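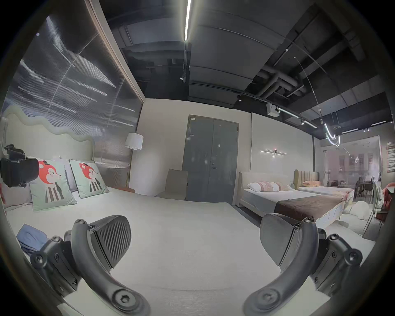 Murali Gowda had dressed beds for a living for most of his working life before Panicker asked him to do it with grippers in place of his fingers. He works on the bedroom floor of the company's furniture showroom, where displays get stripped and remade whenever the stock changes or a family with small children has been through. In the spring the company joined a project called Bastero, which wants a machine that can do the same job at night. Murali is one of the people recording how the job goes. He holds a gripper by its housing and closes the jaws on cloth, and by now he knows each pair well enough to have favorites. One of them has diagonal ridges on the left jaw pad and a right pad that looks smoother and slightly worn. "Ridges are better for cotton," he said. "With a smooth pad you have to take a bigger bite, and then you've made a crease you need to go back for."

I met him and his floor manager, Revathi Hegde, in the staff kitchen in May, before opening. Both of them agreed to talk on the understanding that neither would be speaking for the company. Revathi had brought the floor schedule with her and kept it folded under her cup.

She explained how the work is divided. Two people on each early shift are assigned to recording. They dress and undress the display beds with the grippers while cameras take in what the hands are doing. The rest of the shift sets up the floor the usual way. When the doors open, the recording stops, the beds are put right by hand, and everybody goes back to selling.

"It's part of the shift, same pay," Revathi said. "That was the first question I got. The second was whether they could say no, and they can. A couple of people did, and they still don't do it."

Murali did not say no. He was curious, and his wrists had been bothering him, though he admits the grippers did nothing for his wrists. He said the first week was the slowest work he had ever done. A sheet he could throw across a mattress in one motion had to be walked over a bit at a time. He dropped corners. He would pinch the mattress along with the cloth and pull the whole thing out of line.

"You find out how much your thumb does," he said. "I never thought about my thumb before. I'd reach under to tuck, and there's no thumb, there's two flat tips and a hinge. So you plan it. You think, where will I pick this up, where will it be when I let go. By lunch my head was tired and my arms were fine, and normally it's the other way around."

I asked whether he had been trained. There was a morning of instruction from the Bastero people, he said, most of it about the equipment: how to hold it, what the lights mean, when to charge it. On the subject of sheets they had very little to tell him. He found that funny at first and later thought it was fair, since that was the part they had come to the showroom for.

The beds on the floor are not all equally easy. Murali likes the wide one with the wavy-edged headboard, because the surface is flat and pale and he can get at it without leaning. It has two green cushions with cartoon animals on them, meant to make it look like somebody's home. When they record there, each hand holds a gripper, and the indicator light on the front of the housing should be green before he starts. Once he worked for a good part of an hour without checking and had to do it all over again.

"I wasn't happy," he said. "You can't do it over exactly the same, either. I did it well the first time, and the second time I was annoyed and it showed in the corners." 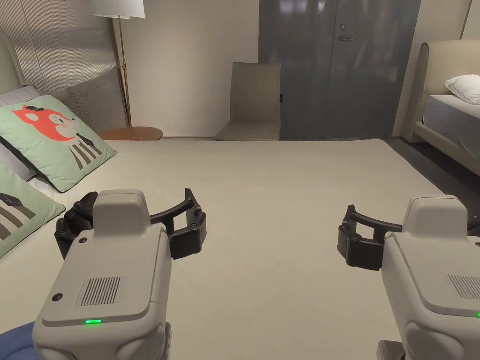 What the early shift looks like now

Revathi has run the bedroom floor through two changes of owner and one change of stock system. The stock system, Clamex, is the one she compares everything to. It was brought in to save the staff from counting, and it did, but for the first season she spent her evenings correcting what it had counted.

"So I was careful with this one," she said. "I asked what happens to the people who do beds if the machine can do beds. I asked it in the meeting, with everybody there. The answer was that there are no plans to reduce the early shift. I wrote down 'no plans.' I know what that phrase is worth. It's worth something and it isn't a promise."

For the moment the project has added work. Someone has to check the batteries, someone has to enter which bed and which linen were used, and the linen itself goes to the laundry far more often. She has had to order extra sheets, and the order came out of the floor's budget for two months before she got it moved. She told me this part in some detail and plainly still minds it.

The staff have changed some habits too. Before the recordings began, each person had their own way of doing a corner. Murali folds low and tucks from the foot. A colleague on the late shift tucks the side first. Bastero wanted variety, so they were told to carry on, and for the first time they started watching one another do it. There were arguments. Murali tried the side-first method and has kept it for the heavier covers.

"I wouldn't have asked," he said. "You don't go up to a person after so many years and say, show me how you do a corner. But we were all doing it slowly, so you couldn't help seeing."

He is less pleased about being watched in the other direction. The recordings are about hands and cloth, and he was told they would be used only to train the machine. Revathi asked for that in writing and got it. Even so, for the first few weeks people were stiff. They stopped talking while they worked. Now they talk again, mostly about what to have for breakfast, and someone at Bastero presumably has to listen to it or take it out.

By the time we met, the showroom had handed over 3,259 recordings. Revathi had the number on her schedule. Murali had guessed lower and asked her to read it again. Some of them last only as long as it takes to lift one corner, and others cover a full change from bare mattress to runner.

I asked them which part was hardest, expecting the fitted sheet. Murali said the fitted sheet was bad, but the worst was picking up cloth that is already lying in a heap. When a sheet is folded, there is an edge to take. When it is bunched, the edge could be anywhere, and what comes up between the tips is often a twist out of the middle. He then has to decide whether to put it down and look again or keep lifting and let it open out by its own weight.

"By hand I don't decide," he said. "I feel around until there's a hem. With the grippers there's no feeling around. You look, you pinch, you see what you've got. The blue one is the worst for it. It's thin and it goes into a rope as soon as you pull."

He was asked to leave those attempts in. The Bastero people told him that a bad pickup followed by a good one was useful to them, perhaps more useful than a clean run. He had been stopping and starting over whenever it went wrong, out of pride, and had to learn not to.
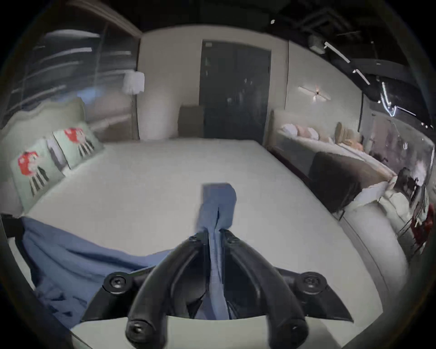 Vol. 3, No. 2

The question of pride came up again when we talked about the machine itself. Neither of them has seen it dress a whole bed. They were shown a trial at Sener, the workshop where it is being put together, and watched it pull a cover up one side of a mattress and smooth it. Revathi thought it was slow. Murali thought it was slow too, but he recognized something.

"It went back and patted the edge," he said. "I do that. It doesn't need doing, the edge is already down. I pat it because I've always patted it. And there it was, patting. I didn't know if I should tell them to take it out."

Did he tell them? He did. They wrote it down, and he has not heard whether anything came of it.

If it works, the plan as Revathi understands it is for the machine to strip and remake the display beds after closing, so that the early shift comes in to a floor that is nearly ready. The staff would check it and do the things it can't, such as arranging cushions and laying a runner across the foot so the stripes or the pattern fall the right way. That would free time in the morning. She has been asked to suggest what the time should be used for, and her list begins with deliveries, which have been short of people since the winter.

Murali would prefer not to do deliveries. He said so to her at the table, and she said she knew.

"I like the mornings," he told me. "It's quiet, the lights are on, you finish a bed and it's finished. If that goes to the night, then my day starts with boxes. I'm not against the machine. It could do the mattress turning tomorrow if it wanted. But I'd want to keep some of the beds."

Revathi thinks that can be arranged. The window displays are changed by hand for every new range, and she doesn't see that moving to a machine soon. She has also put in for a raised rate for staff who do recording, on the grounds that it is skilled work and that people who are good at it are slower to replace than the company thinks. The request went up in April. When we spoke she had been told it was being looked at.

She would give one piece of advice to another manager whose floor is asked to take part, and it concerns the schedule. Put the recording at the start of the shift, she said, and don't let it run past an hour without a break. Her people got careless after that, and the complaints about shoulders began. She also suggests getting the laundry bill agreed beforehand.

Murali's advice was for whoever holds the grippers. Take your watch off, it catches. Do the far corner first while your arms are fresh. And start with a heavier sheet, he said, because the heavy ones stay where you put them and you'll feel you are getting somewhere.

It was close to opening by then. Revathi took her schedule and went to unlock the front, and Murali asked if I wanted to see the side-first corner, done by hand. It took him less time than it took me to find my pen.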